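May 7, 2024

Long day in the workshop, and I smell like tomato. Teodora had the key, so we got going early and spent the whole morning on the burger rig, mostly arguing over the rails. I wanted them another 2 mm apart, she didn't, and we tried it her way first (fine, her way was better, she can read that here if she ever finds this diary).

I'm so pleased with the acrylic holders! Everything stands on edge and leans on the rails, so the arm can come at it from the side. The little white blocks went in behind the tomato and the buns after lunch. Todor cut a whole bag of them at Carnside and wouldn't take any money, so I owe him a burger – an edible one. 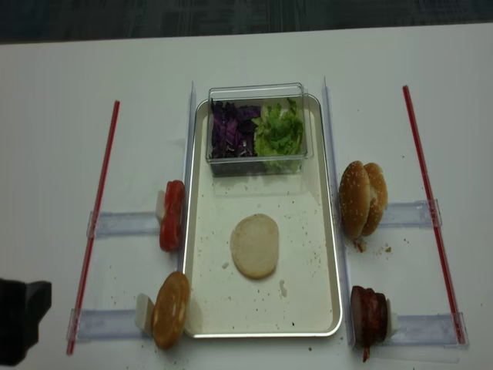
Bottom bun down, cabbage and lettuce in the tub, everything else waiting in the holders.

Sesame seeds get absolutely everywhere, by the way. I've been sweeping up crumbs all evening and there's one in my shoe right now.

Still not sure about the lettuce. It's chopped too fine to grab neatly and Teodora thinks we should go for whole leaves, but then the tub is the wrong shape and I'm back to redesigning the tray. Spent 38 dollars on groceries this week, all for a machine. Tomorrow: patties, slower approach on the lower right, and buy paper towels.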